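Right arm drops out mid-task, left keeps going

Started by kerkell_bench
24/10/2021

Two small arms on one rail, padlock and key task. After 7 or so minutes the right gripper stops responding. No error, it just goes limp and sags onto the floor of the box. Left arm carries on with its half of the motion. Power cycling brings it back, then it does it again. Happened 3 times today. I swapped the gripper servo and nothing changed.

sosa_m
Cable. Check the plug at the gripper end and the one at the board. Those loops get pulled every time the elbow folds.

kerkell_bench
Reseated both, same thing. Setup below.

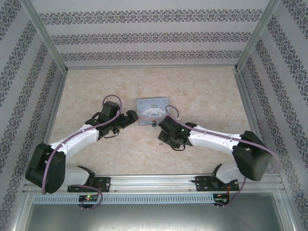
Both arms over the tin, lock and key. Right gripper has its green light on.

avon77
Green light only tells you it has power. It can have power and still be off the bus. I'd log servo temperature and voltage before touching more cables.

sosa_m
Disagree. Heat faults throw an error flag on most of these. A silent dropout is a bad connection until proven otherwise. Wiggle the cable by the elbow with the arm holding a pose, and keep your fingers out of the jaws.

Bastian Brandes
Whatever the cause, the left arm should not keep moving. One arm lost has to stop both. Ours pinched a coworker's thumb that way in March — no real injury, but we added a watchdog the same day.

avon77
Agree with Bastian. Fix that first.

kerkell_bench
Stop on lost reply is in now. Wiggle test did nothing. Logged voltage and it dips right before the dropout, always when both elbows lift together. I have a bigger supply coming from Prultico. Until then I'm running one arm at a time.

sosa_m
A dip can still be a bad crimp on the power lead. Measure at the board and at the supply before you spend money.

kerkell_bench
Already ordered, but I'll measure tonight.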